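Suporte Zustora | Categoria: Garras e ferramentas > Compras e reposição
Pesquisar na base de chamados Buscar Limpar

Chamado 44 - Definição de garra e peças de reposição para célula de bancada
Estado: aguardando aprovação de orçamento

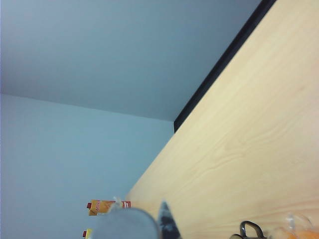 Resumo do pedido

O laboratório de Stulcombe quer fechar até junho a compra de pontas de reposição e, se for o caso, de uma segunda garra para a célula de bancada. O trabalho é recolher itens pequenos e variados de cima de um tampo de madeira clara: embalagens, plástico transparente, peças com alça. O orçamento do semestre cobre uma das duas coisas com folga, as duas só com ajuste. Pedimos parecer técnico antes de emitir a ordem de compra.

Ambiente

Braço: Yao, montagem em bancada
Garra: Grulix, pontas intercambiáveis
Câmera: no punho, foco fixo
Iluminação: difusa, de teto

Sintomas relatados

1. A garra perde embalagens leves durante a subida. Em 44 tentativas de teste, 23 terminaram com o item na caixa de destino.
2. Plástico transparente é detectado com contorno incompleto. O programa calcula o centro pela parte colorida do conteúdo e ignora a borda do saco.
3. Com a garra próxima do tampo, as pontas ocupam parte da imagem e encobrem itens vizinhos. Saem desfocadas, o que atrapalha a segmentação.

Registro de atendimento

Terça-feira, 9h10 - Suporte
Recebido. Favor enviar o relatório de força da garra e a lista de preços que o fornecedor passou. Não emitir a ordem de compra por enquanto.

Terça-feira, 11h40 - Cliente
Relatório anexado. A proposta do fornecedor tem dois itens: jogo de pontas macias e garra completa com controlador. O frete é cobrado por remessa. O setor de compras pergunta se compensa juntar tudo em um pedido só.

Terça-feira, 14h25 - Suporte
Pelo relatório, a força de fechamento está no valor de fábrica, adequado a peças rígidas. Em embalagem flexível o material cede e a ponta escorrega. Antes de comprar qualquer coisa:
a) baixar a velocidade de subida para metade;
b) usar o perfil de força para itens deformáveis, já incluído na licença;
c) limpar as superfícies de contato com álcool isopropílico e repetir o teste com os mesmos itens.

Terça-feira, 16h50 - Cliente
Feito. As quedas na subida diminuíram bastante. Continua a falha em itens deitados rente ao tampo, quando a ponta não consegue entrar por baixo. O sintoma 2 não mudou.

Quarta entrada, dia seguinte - Suporte
O comportamento é compatível com limitação de geometria da ponta. Controlador e motor estão dentro da especificação, e uma segunda garra do mesmo modelo repetiria o problema. O sintoma 2 é de visão e não se resolve com compra de garra. Abrimos chamado separado para o treino do detector com itens transparentes. O sintoma 3 se trata com máscara fixa das pontas no programa - sem custo de peça. A máscara tem de ser refeita a cada troca de ponta, e a área encoberta continua sem leitura; para recuperá-la, capturar a imagem em posição mais alta antes da descida.

Recomendação de compra

- Comprar: 2 jogos de pontas finas, um para uso e outro para estoque.
- Adiar: garra completa. Reavaliar depois de um mês de uso com as pontas novas.
- Não comprar: câmera de reposição. A atual atende.
- Reservar no orçamento: horas de integração para recalibrar o ponto central da ferramenta. A proposta do fornecedor não inclui esse serviço, e costuma ser aí que a conta estoura.

Sobre juntar os pedidos: com a garra adiada, a questão do frete perde o objeto. Se a compra for retomada, pedir nova cotação, pois a validade da proposta atual é curta.

Pendências

Cliente: confirmar a rosca de fixação das pontas. Há duas versões do flange em circulação e elas não são compatíveis - conferir a gravação na lateral do corpo da garra antes de enviar o código ao fornecedor.
Suporte: enviar o procedimento de recalibração e o arquivo de máscara.
Compras: manter o saldo na rubrica de equipamento até a reavaliação.

O chamado permanece aberto até a chegada das peças e o novo teste.

Suporte Zustora | Fale conosco | Termos de uso | © Zustora, todos os direitos reservados | Voltar ao topo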